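Hadix Hand-Held Gripper, Two-Finger, Padded
Equipment notes and buying advice from Tessier

Category: Hand tools for recording manipulation work
Sold as: single unit or kit of 5
Listing kept by: Blandine Renaud

We sell this gripper. We also talk a fair number of people out of it, or at least out of the quantity they first ask for. Read the whole page before you send us a purchase order.

What you get

One hand-held gripper with two opening fingers, padded on the inner faces. One camera mount. One spare pair of pads. A hex key that fits most of the fasteners and will annoy you on the rest. The camera is not included, and neither is any software. The maker's brochure shows a tablet next to the tool. You don't get the tablet.

What it's supposed to do

A person holds the tool and does an ordinary job with it: picks up a cloth, moves a bowl, opens a cabinet. The camera records what the fingers do, and the recordings are later used to train a robot arm with a similar hand. The sales pitch is that you can gather data in real homes without hauling an arm into them. That part is true, and it's a decent reason to buy one.

The part I'd push back on is "any home, any task, same day." Homes are crowded. A working kitchen has a kettle, a rice cooker, jugs, bottles, knives in a rack, and about a foot of clear counter if you're lucky. Your operator has to work in there without clearing it out first, or the recordings end up being of a kitchen that doesn't exist.

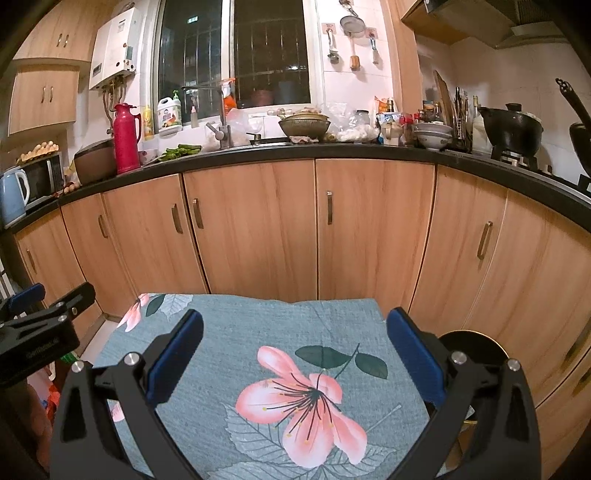

Cloth is where most buyers start, and I think it's a poor way to judge the tool. Fabric forgives a sloppy grip. You can pinch it badly and still get it off the stool or box. Ask for a trial with something smooth and something heavy, and make the person doing the trial be one of your own people. Our demo staff have had months of practice and they make it look easy.

Boyang Jia ran our own bench check on the pads. His notes say they hold well on dry fabric, wood and plastic, and slip on greasy metal. He also says the grip feels fine for the first hour and tiring after that. Plan on short sessions. If a quote from anyone assumes a full day of recording per operator, cross that line out and write in half.

Budgeting

The gripper costs $471. Buyers look at that figure, multiply it, and think they have a budget. They have maybe a third of one.

Add the camera. Add storage, which fills up faster than the maker's calculator says. Add pads, which are a wear item whatever the spec sheet tells you. Add a person to go through the recordings and throw out the bad ones. That last item is the big one and I have yet to see it on a first draft.

A customer of ours, Josphat Shirima, let us look over his plan before he ordered. He had 27 units down for a project with 6 operators. When I asked why, he said the Arnex rep had suggested spares. He bought eight from us, and the money went to a reviewer for the recordings. We lost a sale and I'd give the same advice again.

Compared with the Ernuneo

The Ernuneo is lighter and costs more. Its fingers close more evenly. Its mount is worse, in my view, and you need the maker's own camera. If your operators have small hands, try the Ernuneo first. Otherwise I can't see the price difference paying for itself, and Gaspard Bodin in our repair shop says he sees both brands come back with the same trouble: loose screws at the finger pivots. Check them weekly. Use thread locker.

Don't buy this if

You already own an arm and your tasks all happen at one fixed table. Use the arm.

You haven't settled on the robot hand you're training for. A mismatch in finger width or opening will cost you more than the tools did.

You're hoping the data will be useful to somebody later. Work out who, and get them to tell you in writing what format they want.

Warranty and returns

One year on the body and fingers. Nothing on the pads. Units can come back within a month if the pads are unmarked, so do your trial early. Screws shaken loose in normal use count as maintenance, and Hadix will not cover them. We've argued with them about it and lost.

Trial units

We keep two for loan. You pay shipping both ways. Albane Roussel handles the bookings, and Saturday pickup from our counter is fine if you ask her ahead of time. Bring your own camera.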